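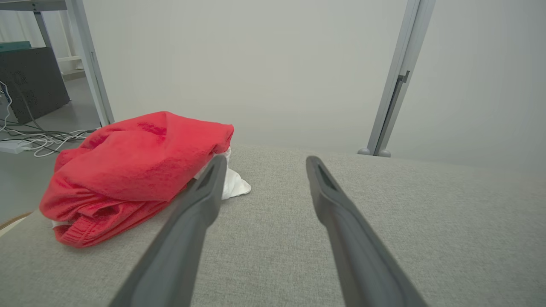 Light grey upholstery, fine woven texture.

Zustimura Batch Shuffler for Card Tables

Product group: table equipment
Manufacturer: Jetell
Supplied and serviced by: Picard

Overview

The Zustimura is a batch shuffler for blackjack, punto banco and other games dealt from a shoe. It takes up to six decks at a time, checks the card count, shuffles and returns the complete batch to the dealer in a single stack. It does not deal cards and it does not return used cards to play during a shoe. Houses that need continuous shuffling should look at a different class of machine.

The unit can be set flush into the table top or mounted on a side bracket at the dealer's left or right hand. The working parts are the same in both versions, and a flush unit can be converted to side mounting with the bracket kit.

Operation

The dealer loads the used cards face down into the input well and closes the lid. Cards are drawn one at a time past the reader, dropped into compartments in a random order, and then collected. A full six-deck cycle takes 106 seconds. Smaller batches take less time. Most pits run two sets of cards in contrasting back colours, so that one set is being shuffled while the other is in the shoe.

If the count does not match the setting, the display shows the difference and the batch is held until a supervisor enters the release code. Where card recognition is switched on, the display also names the missing or surplus card by rank and suit. Recognition data is cleared at the end of each cycle and the order of the shuffled cards is never stored.

Cards

The Zustimura accepts poker and bridge sizes in plastic-coated paper or full plastic. Width is set with the guide plate under the lid. Bent cards are the usual cause of a feed error and should be taken out before loading. New decks should be washed by hand on the table before their first pass, as they would be for a manual shuffle.

Card recognition works with standard indices. Decks with unusual faces or oversized indices have to be sampled first. Send one unopened deck to the service desk with the order — Clémence Millet will confirm whether the existing reader file can be used or whether a new one is required.
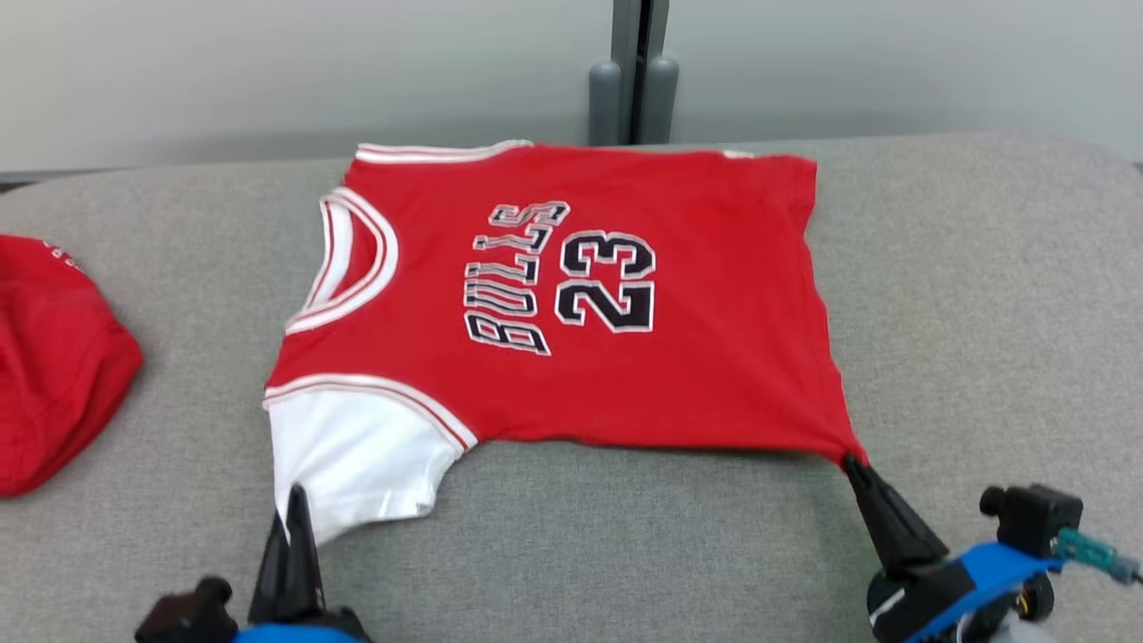 Technical data

Capacity: 1 to 6 decks
Cycle time, 6 decks: 106 seconds
Weight, flush version: 11 kg
Display: dealer side, tilting
Drive: belt and roller, sealed motor
Supervisor access: key and numeric code
Event log: readable by authorised staff only
Service cover: removable without lifting the unit from the table

The cut-out drawing for the flush version is sent with the order confirmation. Please do not cut a table from the dimensions of an older Jetell shuffler. The outer collar has changed shape and the former opening is too narrow at the rear corners.

Installation

The table needs a mains outlet inside the pedestal or a floor box directly beneath it. Allow free air at the underside vent. On tables with a padded rail, check that the lid clears the padding when fully open, and check again if the rail is later re-covered in thicker material.

Setting up and dealer instruction are carried out in one visit. Supervisors receive separate instruction on release codes, the event log and the procedure for a held batch. Béla Vörös plans the visits and will ask for a floor plan showing table positions and outlets.

Cleaning and service

Rollers: wipe with the supplied cloth after each gaming day. Use no solvent.
Reader window: dry brush only.
Belts: inspect every 3 months, replace as a pair.
Compartment rack: remove and vacuum at each belt inspection.

A worn belt shows first as double feeds on plastic cards. Paper cards may continue to run normally for some time, so a house that uses both should judge the belt on the plastic set.

Firmware issued in April 2018 adds a separate log entry for lid openings during a cycle. Units with earlier firmware can be updated on site by a service engineer. The update does not alter the shuffle and leaves the house settings in place. Local rules may require notice to the regulator before any change is made — this remains the responsibility of the licence holder.

Accessories

Side bracket kit, left or right
Clestov dust cover for closed tables
Belt pair
Roller cloths, pack of 6
Spare supervisor key (written request from the licence holder required)

Ordering

State the mounting version, card size, number of decks and whether recognition is needed. Quotations: Ginette Huet. Spare parts and returns: Wilma Michiels. Return units must travel in the original case with the compartment rack locked and all cards removed.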